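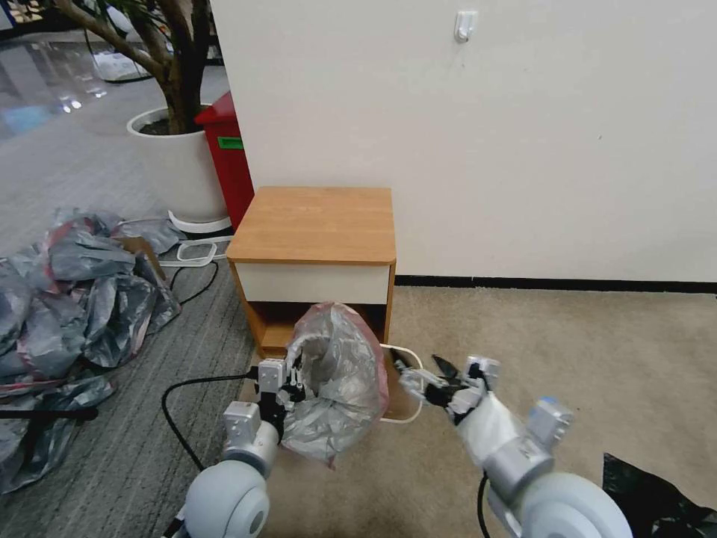

Household Waste and the City
Handout for Unit 3: Who pays for the bag?
Prepared by Ya-wen Shih

Please read this handout before the seminar. It repeats the main points of the lecture and adds the Jastthorpe numbers, which I showed too fast last time.

1. Two ways of charging

Most towns pay for garbage collection in one of two ways. In the first, the cost is inside a general tax or a fixed yearly fee. Every household pays the same, also the one that throws away very little. In the second, the household pays by quantity. It can be by weight, by the size of the bin, or by the bag. Economists call the second group "unit pricing."

With a fixed fee, one more bag costs the household nothing, but it still costs the town something. We say that the marginal price is zero. Keep this term in mind, it comes back in Unit 5.

2. The Jastthorpe case

Jastthorpe changed from a fixed fee to prepaid bags in July. The town had 3,159 households on the collection list. After the first year, 2,837 of them were buying the official bags regularly. A further 238 had moved to shared containers in apartment buildings and were charged through the building. The rest are not explained in the town report. In your reading by Tetteh Bawa you will find a discussion of such "missing" households, and he is more careful than the report is. 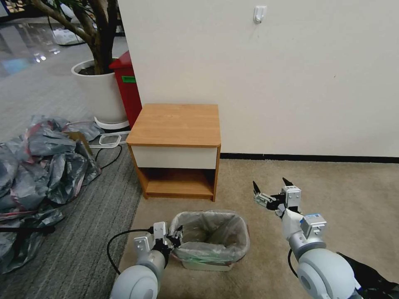
Why do some towns charge by the bag and not by the weight?
Weighing needs special trucks and a record for each address, and both are expensive for a small town. A bag can be sold in a normal shop, and the fee is paid at the moment of purchase. The weak point is that people press more waste into each bag, so the number of bags falls faster than the weight.

3. What can go wrong

Illegal dumping is the objection we hear most. The evidence is mixed. Gikasari reported more dumping in the first months and then a return to the earlier level. Horobets did not keep records from before the change, so we cannot compare.

The second problem is fairness. A large family with low income produces more waste than a single person with high income. Some towns give a number of free bags to such families. Others lower the fixed part of the bill. Please think about which solution keeps the marginal price above zero.

For the seminar

Bring one page on the Horobets question: what data would you ask the town for, and for which period? Handwritten is fine. The Bawa chapter is in the course folder, pages with the tables are the important ones.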